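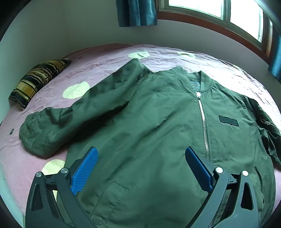 Listing Square Footage Should Be Measured the Same Way Twice

Laurinda Cardoso listed her half of a duplex in Plekwood in January at 2829 square feet. The buyer's appraiser left out the basement and the stair opening, and the figure dropped. Both people followed a rule. They followed different ones, and the listing form had no line for saying which.

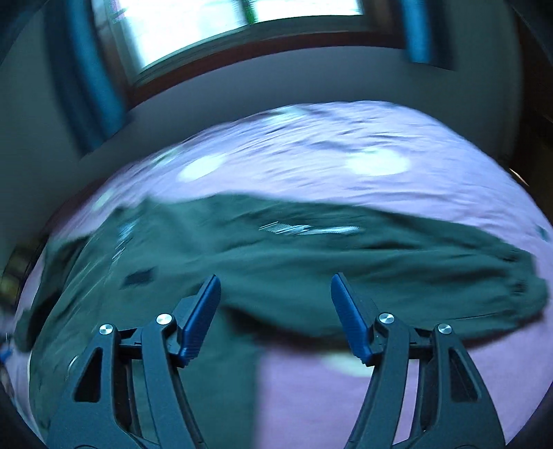 I would require every listing to name its measuring standard beside the number. The form already asks for the furnace age, so one more field is a small burden. Bedrooms need the same care. A room with a bed in it, made up with a pale sheet and with a dark green garment lying across it, can still fail the local definition if the window is too small to climb out of. Agents call it a bedroom anyway.

Hélder Godinho, who sells in Rocha, objects that buyers compare only price and photos. Some do. Lenders do not, and a file reopened over a stair costs the seller two weeks - sometimes the sale.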